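Search this site... Go

The Last Pawn of Flirden

Saqib Kakakhel had walked 284 miles to play one game of chess, and oh, what a game it was going to be!
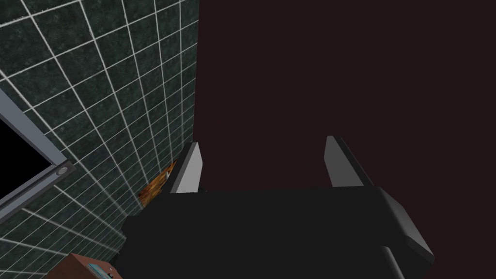
Two gray points against the dark.

The whole town of Flirden had squeezed into Martinelli's bakery – bakers, goatherds, even the old ferry pilot from Tekow, who hated chess and loved the buns. Saqib sat down, grinning. His coat still smelled of April rain.

"You're short a pawn," said Martinelli. 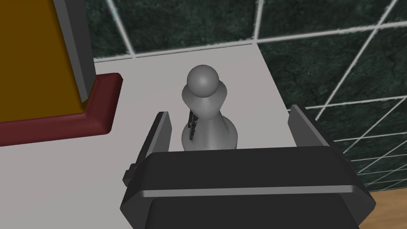
A pawn, standing alone.

So he was! He turned out his pockets and found string, a plum stone and five buttons. He picked the fattest button and set it down with a click. The crowd roared.
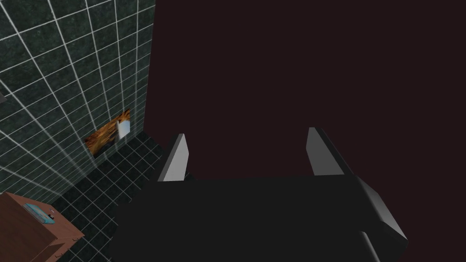

Move Forty

The button had crossed the board. Saqib could hardly breathe as he nudged it onto the last square.

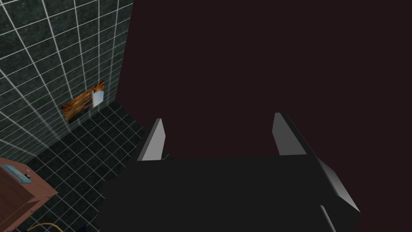
"Queen," he whispered, and Martinelli laughed so hard that flour came down off the shelves. They had the buns hot, with plum jam, and started another game before the plates were cleared.

Filed under: Short Fiction, Games & Pastimes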